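A morning at the Urkico clothing works, Oldale

I love an open day. I will go and look at almost anything if somebody leaves the door open and puts the kettle on, and over the years that has meant a pumping station, a mushroom farm and the back end of a bakery. So when a flyer for the Urkico works in Oldale came through the letterbox (clothes sorted, mended and sent on, come and have a look, sturdy shoes please) I had it on the fridge before I'd taken my coat off.

Oldale is a bit of a trek from my place. I took the bus to Tavville and then the little connecting one that goes all round the reservoir, and I had the front seat the whole way, so no complaints from me. The works is behind the old feed store. You'd walk straight past it if you didn't know, and I did, and then had to walk back again past the same dog.

They sent us round in small groups with masks on and a good gap between us, which made the hearing tricky, but our guide had a voice like a sports announcer. We started at the dim end. Coming in from a bright car park I couldn't see a thing at first, and I spent a minute looking at my own feet, the light patch of beige floor and a thin white cable looping across it. There was a lovely bright red blur off to the left too, like a great big exclamation mark in the dark.
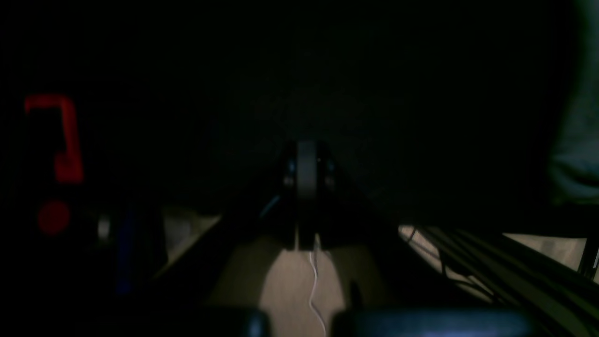 Page last changed: March 31, 2021

Once my eyes had settled I was properly hooked. I'd had it in my head that a place like this would be mostly bins, with people flinging things into them. There are bins, and there is some flinging! But the first job is just looking. Every piece gets picked up and shaken out and turned over, and the sorter runs a hand down the inside of the seams, because that's where a garment gives itself away. Collars too. Apparently you can tell from a collar how a shirt has been washed all its life, and I have been eyeing my own collars with suspicion ever since.

Jersey is the big one, meaning T-shirts and anything else in that soft stretchy cotton knit. They get more of it than everything else put together. It comes in crumpled because that's how people pack it, stuffed down the sides of the bag around the good coat, and a crumpled T-shirt is surprisingly hard to judge. Is that a shadow or a stain? Is it twisted because it's been slept on in a bag or because it was cut off the grain in the first place? You can't say until it's flat. The guide laid one out on the table for us and smoothed it from the middle out with the side of the hand, never with the palm, and you could see the side seam wandering round towards the belly button. That one was never going to hang straight for anybody. Rags, then, and a good thing too, she said, as worn cotton makes the best wiping cloths there are.

We were allowed to try. The rule at the practice table was 30 seconds a piece, and I can tell you that 30 seconds is either ages or nothing at all depending on what you've pulled out. I had a pair of corduroy trousers I could have sorted in my sleep and then a cardigan that completely defeated me. Moth hole or cigarette burn? (Cigarette burn. The edges are hard if you pinch them. I did not pinch them.)

The folding I was better at, thank you very much. They have a house fold for shirts, face down, sides in, sleeves back along the sides, then up from the hem in thirds so the neckline ends up on top where the size label can be read. At home I fold in half and hope. The trick I brought away with me is to pull the shoulders gently apart before you start, just a small tug, so that the creases drop out of the chest. My T-shirt drawer closes now. My other drawers are still a disgrace.

After that came mending, and I could have stayed there all day. There's a long bench under a window with decent daylight and jars of buttons sorted by colour, including one jar labelled "nearly navy" which made me laugh out loud. The menders match thread under the window and never under the lamps. They'll do hems, buttons, small holes and split seams, but not zips on anything cheaper than a coat, and not linings, which take forever. One of them was putting a patch behind a torn pocket using the tail of some other shirt, tiny stitches, and I stood there breathing through my mask at her until our group moved on without me and I had to trot.

There was a bit on fibre that I'll try to get right. Cotton that feels thick and slightly furry has usually been brushed, and it pills where it rubs, under the arms and where a seat belt goes. Thin and shiny jersey often has something stretchy in it, and once that goes it goes, and no amount of careful washing will bring it back. Grey marl hides everything! Black hides nothing, lint being what it is. I asked whether people ought to iron things before giving them, and got a very kind look.

The packing corner was the noisiest part. Everything that's passed goes into sacks by type and then onto pallets, and the sacks have to be filled evenly or the pile leans. One was leaning. We all watched it with great interest but it held, at least while we were there. The better pieces go to the shop on Yu Street, round the corner, and that was where the tour let us out (clever of them). I bought a flannel shirt for 8 dollars, a bit long in the arm, with one button that doesn't match. I like that button best.

Tea was in the yard, from an urn, with date squares. I had two. I'd have liked somewhere to sit that wasn't a kerb, and the toilets are across the yard and up a step, so do bear that in mind if you're bringing anybody who's not steady. Parking looked tight as well. It starts at a quarter to ten and if you turn up on the dot you'll be in the second group, so get there early if you want the first go at the shop.

I went home with a list of things to look out, and I've had the spare room bed covered in clothes for most of a week. It's slow going when you stop to check every seam. The soft old ones are hardest to part with, the T-shirts that have gone a sort of nothing colour and fit like a second skin, and I've decided I'm allowed to keep 5 of those. Well, around 5. 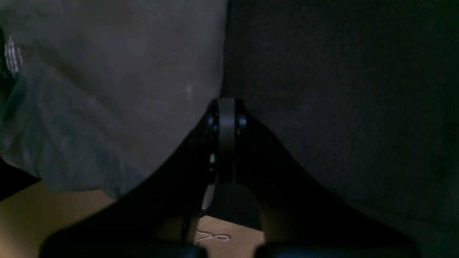

Can you give away T-shirts that are worn out, or only the good ones?

Worn out is fine at Oldale, as long as they're clean and completely dry. Anything past wearing is cut up for wiping cloths, and it helps if you put it in a separate bag with "rags" written on it. Damp things are the real trouble, as one damp shirt can turn the whole bag musty.

A few odds and ends I forgot to put in. They don't take pillows or duvets. They do take odd socks, bless them, and single gloves if they're wool. Shoes should be tied together by the laces. If you've lost the belt to a dress, send the dress anyway and pin a note on it. And cut nothing off! Somebody in our group had been carefully snipping out all her labels for years, thinking she was being tidy, and the sorters need those for the size and the fibre.

They're hoping to run another open day in May, and the flyers will be up at the Tavville bus station when they know. I've already said I'd go again. I want another crack at that cardigan.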